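Refinishing a wood floor one room at a time?

Posted May 2022 by Rosalind Halvorsen

We want to sand and recoat the wood floors but can't move out while it happens. Can it be done room by room, or will the seams show? The kitchen is the part I'm most worried about.

mamivico

Yes. Stop at a doorway and end on a full board - tape along the joint and pull the tape while the finish is still soft. Use the same product from the same batch if you can. Ours took 3 coats.

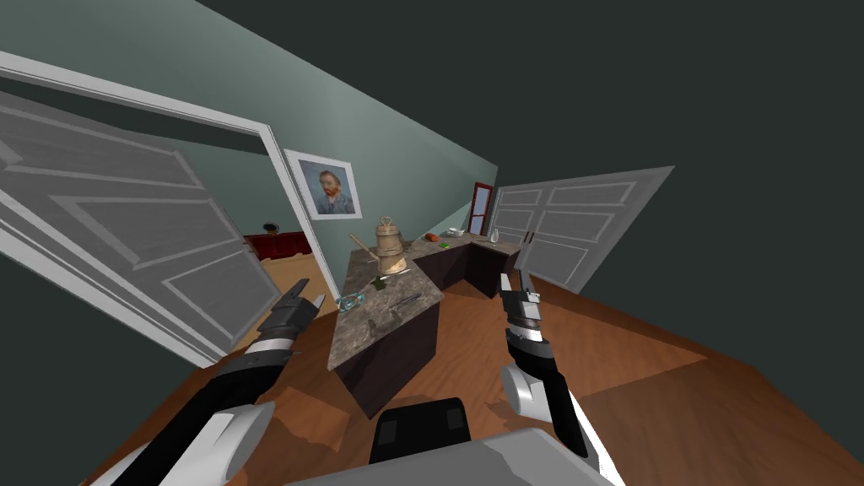 Reddish-brown wood floor with a grey-green wall.

Do the kitchen last. It gets the most grit, and you'll want the other rooms to eat in.

Pruitt644

Depends on the finish. Stain is harder to match than clear. I'd rent the sander once and do it all over a long weekend.

plistel

We just put down rugs.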